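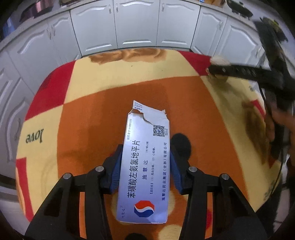 Home Demonstration Kit: Frequently Asked Questions

These are the questions that reach the Dullia project inbox most often, sorted by how often we have had to answer them. If yours is missing, write to us. We read the inbox every Friday, and sometimes other days if the coffee is good.

What am I signing up for?

You do small household jobs with a pair of hand-held grippers, one per hand, and the grippers record what you do. Later the recordings are used to teach a robot arm the same jobs. You never meet the robot. It stays at Pastimex, where it has its own room and a nicer chair than ours.

How much do I have to record?

A full set is 700 demonstrations. Before you close the tab: most of them are shorter than tying a shoe, and you can spread them over the whole loan period. People tend to do 20 at a sitting and then go find a snack. We have no objection to the snack.

Which jobs?

Your kit comes with a task card. The current card has 63 tasks, in three families: pick up and put down, fold and unfold, open and close. You may skip up to six of them without giving a reason. Everyone skips the egg.

Can I use my own things?

Please do. The arm has already seen every object in our lab and is frankly a bit smug about them. Medicine cartons, dishcloths, snack packets and so on are all welcome. Torn boxes are fine. So are wrinkled cloths, and nothing needs ironing first. We had one contributor who ironed everything, and for a while the model was helpless in front of a crease.

Check your labels, though. A name or address on a pharmacy sticker should be peeled off or covered. The printed product name can stay.

Where should I work?

Anywhere with decent light and a surface at a comfortable height. Kitchens are popular. You don't have to clear the counters or buy a plain tablecloth. A busy pattern makes the job harder for the model, and we like that, as the model has had it easy.
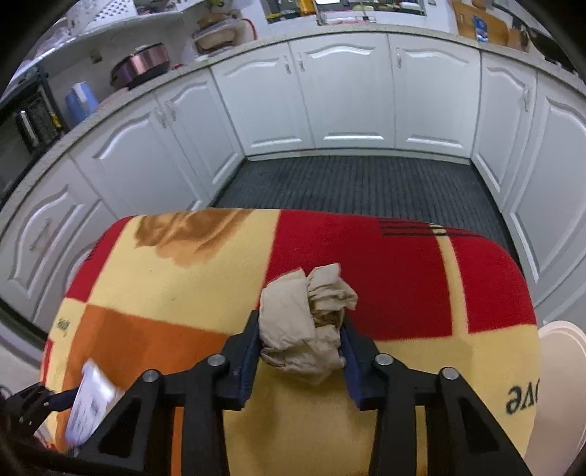

Soft things are where most people slow down. With cloth, close the jaws on a fold and not on a single layer, lift straight up, and wait a beat before you move sideways. If it slumps out of the pads, let it. Put it back where it was and start a new take.

Should I delete the bad takes?

No. Press the side button twice to flag the take and carry on. A clumsy grab that you then fix is worth keeping, so don't flag that one at all. Flag it only if you gave up, dropped something on the floor, or sneezed.

Do I have to use both grippers?

Only when the card has the two-hand mark. On those tasks one gripper usually steadies while the other does the work. If you catch yourself reaching in with bare fingers, stop the take. The arm has no fingers and will feel left out.

Can somebody else be in the room?

Yes, as long as they know that recording is going on and have signed the short household form. Children and cats can't sign it. Wait until they leave, which in the case of the cat may take until June.

Why can't I just drive the robot from home with a joystick?

You can, on the Huang track. Those contributors steer an arm over the network and watch it on a screen. It takes longer to learn, and the delay makes everybody move like they're underwater. The hand-held kit is quicker to pick up – roughly an afternoon and you'll stop thinking about it.

The pads are slipping. Is mine broken?

Probably just dusty. Wipe both pads with a damp cloth and let them dry. If they still slip, check that neither has come unseated from its jaw. Spares are in the small bag under the foam.

Are you connected with Terex?

No. We get this one a lot and still don't know why. If you need a crane, we can't help.

When do I send the kit back?

When your set is done or the loan runs out. Charge the batteries, put both grippers in the foam with the jaws closed, and use the return label in the lid. Please take your dishcloth out first. We have a drawer of them now.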